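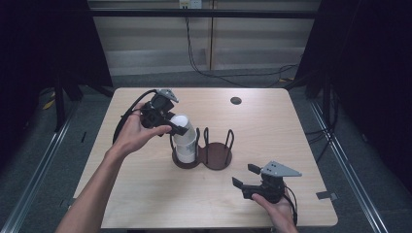

Khoa Vũ wrote:
They did get notice. The sign was taped to the east door of Bajwa Hall for a week before the painters came. Small sign, but it was there. I walked past it every morning going to lab.

parveen_b wrote:
A sheet of paper on a door is not notice. The mural was up there eleven years, and the students who painted it have names and email addresses. The alumni office has no trouble finding them when it wants money.

Khoa Vũ wrote:
I said there was a sign. I didn't say it was enough.

yhashmi wrote:
Can someone catch me up? I graduated from Nellora State before most of you got there and all I saw was the headline. Which wall is this, the one facing the bus stop or the one inside the stairwell?

parveen_b wrote:
The bus stop side. The farmworkers mural. Facilities covered it with beige on a Monday starting before 7 in the morning, and by the time people got off the first bus the whole left half was gone. A few students stood in front of the lift and the crew stopped for the day. Campus police showed up, took names, left. The crew came back the next morning and finished.

The university put out a statement that said the wall had "moisture damage" and that the mural was "always understood to be temporary." The petition is at 2,084 signatures as of last night.

Haris Sethi wrote:
The moisture part is true. I worked for grounds for two summers and that wall has been bad the whole time. The stucco was coming off at the bottom right where the gutter dumps. If you leave it you end up replacing the wall. I don't like how they did it but the damage was real.

yhashmi wrote:
Thanks. If the wall had to be fixed, did anybody photograph the mural first? We had one in the old gym and they at least did that.

aleks_r wrote:
The library has photos. I asked at the desk. They are from the dedication and they are not great, mostly people standing in front of it eating cake. You can't read the lettering along the top.

parveen_b wrote:
Haris, the damage was at the bottom right. They painted over all of it. You don't fix stucco with a coat of beige either. I was there today and the bottom right corner is still crumbling. So what did they repair?

Haris Sethi wrote:
Fair point. I assumed the paint came after the patching. If the corner hasn't been touched then I don't know what they were doing.

Khoa Vũ wrote:
The student paper asked about this. According to them the patching is a separate work order and it's scheduled for January. The painting went first because the contractor, Sundard, had a crew free. That is a dumb order to do it in but it sounds like a normal facilities mix-up to me. I don't think there was a plan to get rid of it for political reasons, which is what half the petition comments say.

aleks_r wrote:
There was a complaint, though. Somebody wrote to the president's office last spring saying the mural was "divisive" and it's in the student senate minutes. Maybe it has nothing to do with it. They should say so if it doesn't.

Khoa Vũ wrote:
One complaint. The president's office must get those every day.

aleks_r wrote:
And the wall is beige now.

yhashmi wrote:
What does the petition ask for? The link won't open on my phone.

parveen_b wrote:
2 things. A written apology to the artists, and the wall given back for a new mural once the stucco is fixed, paid for by the university. The senate says it can put in $1,000 from the activities fund. The estimate for paint and a sealed base coat is $3,000, so the university would be covering the rest.

Haris Sethi wrote:
I'd sign for the second one. I would add that they fix the gutter first, or you'll be back here doing this again. Also consider panels — bolt them on and they can come down when the wall needs work. Estden did that on the side of their community center and it looks fine.

parveen_b wrote:
The artists talked about panels at the meeting. Some liked it. One said panels make it easier to take down and never put back, and I kind of agree with her.

Khoa Vũ wrote:
Put it in writing that they go back up, with a date.

aleks_r wrote:
The open forum is Thursday at 5:30 in the Bajwa lecture room. You have to sign up by noon if you want to speak. Three minutes each. Facilities is supposed to send someone this time.

yhashmi wrote:
Can alumni speak?

aleks_r wrote:
The form has a box for it, so I would think yes. Put your class year.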